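3.2 Adapter fit and pressure loss

Tests were run on two blow-off valve adapters for a turbocharged four-cylinder gasoline engine. The first was a cast part from the Stalitz catalog. The second was machined from bar stock at the Irkthorpe workshop to the same bolt pattern. Both sit between the valve and the compressor housing, and both use the factory gasket.

The engine was mounted on the Druvurdale bench and brought to operating temperature before each run. Speed was held at 2,280 rpm and the throttle was then closed by a solenoid. Pressure was logged upstream and downstream of the adapter. Each adapter went through 30 closures, after which the gasket was changed and the bolts were torqued again in a cross pattern.

The cast part gave the larger pressure loss. Most of it came from a step where the bore meets the gasket face. Dressing the step by hand brought the two parts closer together, but the cast part still released more slowly at the start of each closure. The same delay was reported by Saxena for adapters with a longer neck. We did not test neck length.

Fit on the compressor housing was good for both. The machined part needed a shorter bolt at the lower mount, where the oil return line passes close to the flange. 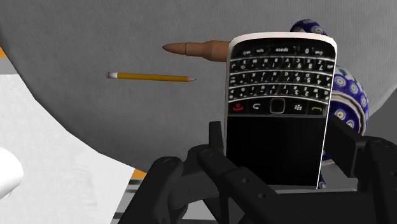
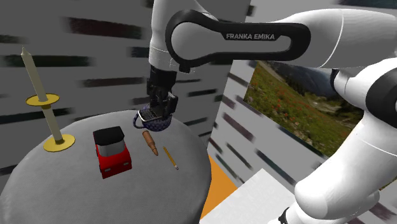
Figure 2. Simulated views: inverted phone with keyboard (first); robot arm and tabletop objects (second).

3.3 Leakage at idle

Leakage was checked with the intake under vacuum. The valve was blanked off and the decay in the manifold was timed from closure of the supply line. Neither adapter leaked at the gasket face when new. After the closure runs the cast part showed a small leak at the upper bolt, which stopped when a new gasket was fitted. The machined part showed none.

Idle speed was steady with both adapters. Fuel trim moved slightly with the cast part before the gasket was changed and returned to its earlier value afterward.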